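Falari Tray Set: README

Hello and welcome! Falari is a small collection of notes, measurements and pictures about trays and the tables they sit on. If you have ever wondered why one tray makes a desk feel calm and another makes it feel like a yard sale, you are among friends.

The set started as a folder on my own computer, called "trays misc", and got out of hand in the nicest way. Clive Bellamy sent me his notes on serving trays, I sent him mine on desk trays, and by November we had enough to sort properly. I've been the one keeping it tidy ever since. (Svatopluk Vlček, hello! Contact details are in the CONTACT file.)

What's inside

trays.csv: one line per tray, 186 lines in all
tables.csv: one line per table or work surface, 35 lines
pictures/: the pictures, sorted by table and then by tray
notes/: longer write-ups, mostly Clive's, some mine
words.txt: the word list we use for shapes, rims and finishes

Open words.txt first. It's short, and a lot of the rest makes more sense once you know that "shallow" and "low" mean different things to us. A shallow tray has little depth inside. A low tray sits close to the table, whatever its depth. We argued over that one for a whole evening and I still think we got it right!

Columns in trays.csv

tray_id: a short code, never reused
shape: round, oval, square, rounded-square, rectangle, other
depth: flat, shallow, medium, deep
rim: none, raised, rolled, flared, handled
rim_look: clear, translucent, solid, mixed
inside_color: plain words, as seen under room light
full_or_empty: what the tray is holding in the main picture
table_id: matches tables.csv
remarks: free text, sometimes very free

On colors, we write what we see and leave it at that. Cream trays are the hardest. Put one on a white table and it goes pinkish, put the same one on oak and it goes yellow, and both answers are fine as long as the table_id is filled in. Please don't "correct" a color by looking the tray up in a catalog. The whole fun of this column is how much a table changes a tray.

Columns in tables.csv

table_id: a short code
top_color: plain words
top_finish: smooth, grained, textured, covered
clutter: bare, nearly bare, some, busy
back_edge: what meets the far side of the table, if you can tell
remarks: as above

The back_edge column was Clive's idea and I was against it. I was wrong, it's wonderful. A strip of tan board behind a pale table warms up everything in front of it, and you'd miss that completely if you only wrote down the tabletop.

The two groups

Flolano is the kitchen and dining group. Big serving trays, tea trays, a few things that are closer to platters but that somebody loved too much to leave out. Most are shown with food or cups on them.

Tido is the desk and workbench group, and it's my favorite. These are the little catch-all trays for clips, screws, beads, keys and coins. Many are shown empty, and I'd like even more of those. An empty tray lets you see how the rim catches the light and how the inside meets the corners, and a good rounded corner is a joy when you're trying to scoop up the last bead.
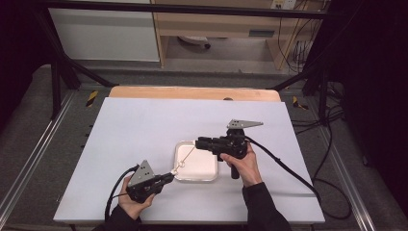

Tido group: shallow rounded-square tray, pale cream inside, whitish translucent raised rim, on a nearly bare bluish-white tabletop.

I'm very fond of the pale-on-pale entries. The rim does nearly all the work of telling you where the tray ends and the table begins. For a tray like that we'd write rounded-square, shallow, raised, translucent, and then "cream, slightly pinkish" for the inside.

Known gaps

Depth is judged by eye, so shallow and medium overlap more than I'd like.
Fourteen trays have no rim_look value. Fill them in if you can tell from the pictures, leave them blank if you can't.
Round trays are badly outnumbered in Tido. Send round trays!
The Yu notes are still on paper. I'm typing them up, slowly, with a lot of tea.

Adding a tray

Clear the table or don't, either is fine, but mark the clutter column to match. Use daylight or your usual lamp. Get the whole rim in if possible, and one corner close up if the tray has corners worth seeing. Then add your line to the bottom of trays.csv and leave the older lines in their order. New words are welcome, but put them in words.txt too so the rest of us can use them.

Changes

1/7/21: split full_or_empty out of remarks, added back_edge, fixed the spelling of "rectangle" in 100 lines (my fault, all of them).
Before that: sorted into Flolano and Tido, first version of words.txt.

Next up is a column for feet. Some trays have little ones underneath and they deserve to be written down.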